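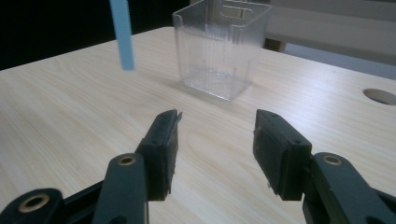 *Gripper fingers open over the bench, clear container behind them.*

# Bench tips for the first month with grippers

When Plandix brought the hand-held grippers into our packing room, I had spent so many years putting small things into clear containers with my own ten fingers that I felt a bit silly being handed a pair of plastic ones. We do the motions with the grippers, the recordings go off to Dagmar Jelínek upstairs, and the arm in the back bay is supposed to learn from them. That's the automation part, and other people can explain it better than I can. What I can offer is what I'd have liked to find taped above the kettle when we started, so I wrote it down in July and have been adding to it ever since (thank you to everyone who scribbled in the margins!).

## Setting up your table

Wipe the table before you touch anything else. A soft cloth that's barely damp, then a dry one, following the grain. Crumbs get under a container and make it rock, and you'll feel that much more through a gripper than you ever did by hand.

Clear containers are lovely for seeing what you're doing and dreadful for fingerprints. Hold them by the lower half when you set them out, and keep a microfiber cloth in your apron pocket, the kind you'd use on eyeglasses. Paper towels leave lint, and somehow it always ends up on the inside.

If your table has a cable hole in it, treat it as a drain. Anything small will find its way there. Saodah Yeoh puts a saucer underneath hers and has rescued two earrings and a good many screws.

## Holding the things

Let the gripper rest in your hand, with your palm underneath and your thumb lying along the body. Everybody squeezes at first. I squeezed so hard my first morning that I couldn't open my lunch, and Yoga Kwok had to do the jar for me! If your knuckles are pale, put the grippers down, shake your hands out and start over.

Go slower than you think you should. On the old line we were paid to be quick, and it's a hard habit to lay down. Dagmar would much prefer one calm placement to several snatched ones, and she can tell them apart from upstairs, which I found a little unnerving until I got to know her.

For slim things, bring both sets of jaws in and settle the piece between them before you start moving toward the container.
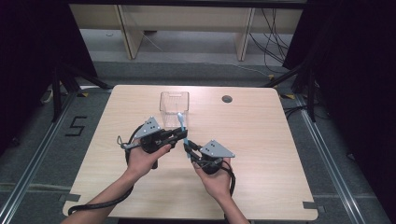 Keep your elbows low while you do it, and push your sleeves up past the forearm or wear short ones. Cuffs catch. Let each cable fall away on the outside of your hand, with enough slack that you can reach the far side of the table without a tug. If you feel one pulling, stop and rearrange it. I used to try to finish the motion first and I ruined a fair few that way.

Don't touch the patterned plates on top, please, and don't rest your coffee where it could splash them. If one gets smudged, use the same dry cloth as for the containers and nothing out of a spray bottle.

## Looking after yourself

Take your breaks at the 3 o'clock bell even if you're on a roll. It's a different tiredness from packing. My back is better than it's been in ages, but my eyes ache, and Pouran Naseri says her thumbs do. She soaks hers in warm water with a spoonful of salt while supper's cooking. I've tried it, and I can recommend it whether or not it does anything.

Change hands for the leading grip now and then, if the task sheet allows. And drink something!

## The part people ask me about in the hallway

My best day so far was 318 placements and my worst was 89, and I was not told off for the 89. The numbers go on the wall without names, which we asked for and got. If yours is low, have a chat with Syahrul Sumampouw about table height before you decide you're no good at it.

Yes, some of the packing will go to the arm. I'm not going to tell you I've slept well every night over it. The dull trays went first and I don't miss them, but I do miss talking while I worked, seeing that the recordings need more of my attention than the trays ever did. We've moved our chatting to setup time, so come in a few minutes early if you want the gossip.

Spare cloths are in the second drawer. Please wash them without fabric softener, as it leaves a film on the containers, and hang them over the rail to dry.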